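Chores notebook, Grenholm shop
April 22, 2024

Picked up from the last entry. Question is the same as before: which of the small jobs on the shop floor can be handed to a machine now, and which still need a person standing there. By small jobs I mean the ones that don't appear on any work order. Putting things back, wiping down, picking up scraps, unwrapping stock, bringing the next thing over.

Setup
Kuruc build from last week, no changes to the planner. Dudholm hand controller with the new grip limits loaded. Force limit left at the low setting for anything near finished paint. Štěpánka Kováčik had the stop button for the morning runs and I had it after lunch. Battery at full at the start, swapped once.

Lights were all on and the big door was open for part of the morning. I should have written down when we closed it. Glare matters more than I thought and I can't line the runs up with the door now.

Runs
43 attempts total across all the jobs. 13 finished with no help from us. I counted a run as finished only if the thing ended up where a person would have left it. A rag dropped on the floor next to the bin is a fail. Štěpánka wanted a half point for those and I said no, so she is keeping her own column on the whiteboard.

Scrap pickup from the bench: best of the day. Cardboard offcuts and tape cores went into the bin without much trouble. Flat pieces lying tight against the bench top are still hard. The fingers come down, slide, and close on nothing, and then the controller reports a grip anyway. Same bug as last time. Filed again with the motor current log attached.

Putting hand tools back: fair. It finds the drawer, it opens the drawer, and it lays the tool in roughly the right direction. It does not notice if the drawer is already full. One socket wrench ended up on top of the others and the drawer wouldn't close. The arm pushed until it hit the force limit and then waited, and it would have waited all afternoon.

Wrapped stock: poor. Clear film over a dark part is about the worst thing we could give it. The depth reading jumps around on the bright bands in the film, and the planner changes its mind about where the edge is. By eye it's obvious. We tried coming in from the side and that was a little better. Unwrapping was not attempted. I don't think there is any point until it can hold the part steady first.

Wiping near bodywork: not ready. Reach is fine. Trouble is that glossy paint shows the hand back to the camera, and the tracker sometimes follows the reflection. The slotted dark trim is matte, so it tracks well there. The shiny surfaces on either side of it are where the estimate drifts. We kept all of these runs slow and away from contact, dry passes only, no cloth. 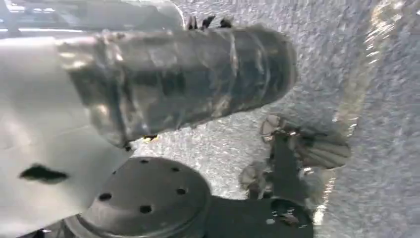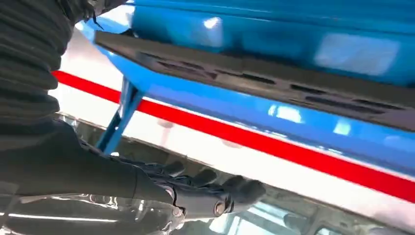

Wrist cameras, Grenholm.

Timing
A person clears the bench in the time it takes to drink half a cup of coffee. The longest machine run on the same job went up to 900 seconds, and that one ended with me pressing stop. The short runs are the easy pickups and they pull the average down, so I'm not writing an average here. Anybody who wants it can get it from the log.

Most of the time goes to waiting. The arm moves at a decent speed once it decides. Between moves it stops and looks again, and on shiny things it looks again several times over. Štěpánka thinks the retry threshold is set too tight. She may be right. I'd still like to fix the false grip reports first, so that we change one thing at a time and know what did what.

Compared with the Ullard tests
The Ullard tests were done on a clean table with matte plastic objects, and the same controller looked a lot better there. I went back over those notes tonight. Nothing in them was wrapped and nothing in them was polished. If we quote those results in the summary we need to say so in the same paragraph. A shop has film, paint, glass and bare metal everywhere, and so does a kitchen for that matter.

Where I think it stands
Useful today: scrap pickup at the end of a shift, with a person in the room doing something else. It is slow but the bench does get cleared apart from the flat stuff.

Useful soon, maybe: tool return, if we add a check on the drawer before it puts anything in. A plain before-and-after picture of the drawer might be enough. No need for anything clever.

Not useful: anything with clear film, anything close to a painted surface. I would not leave it alone next to finished work and I would not ask a customer to.

Also worth writing down that the setup took longer than the chores. Moving the base, checking the limits, clearing a path for the cables. If we counted that against it, scrap pickup would lose too. It would have to run every day from the same spot for the setup to drop out.

Problems to fix
- False grip report when fingers close empty. Log attached to the ticket.
- Arm waits forever at the force limit. Needs a timeout and a back-off move.
- Tracker following reflections in glossy paint. Try masking by distance, then try a polarizing filter if we have one that fits.
- Cable guide on the left side rubs when the base turns. Taped for now.
- Clock on the logging laptop is 2 minutes off from the arm. Caught it while matching the afternoon runs, and it means the morning notes have to be shifted too.

Next time
Close the door and leave it closed. Do the wrapped stock again with the overhead lights off and a lamp from the side. Štěpánka is bringing matte spray, the kind that wipes off, so we can test a scrap panel with and without it. Not on anything that belongs to somebody.

Drawer check should be written before then. I'll take that. She has the timeout.

Kuruc has a new build due in June with a different way of handling shiny surfaces. I'd like a full set of runs on the old build before we switch, same jobs, same order, same bench. Leave the grip limits where they are until that's done.

Spare battery is on the charger by the sink.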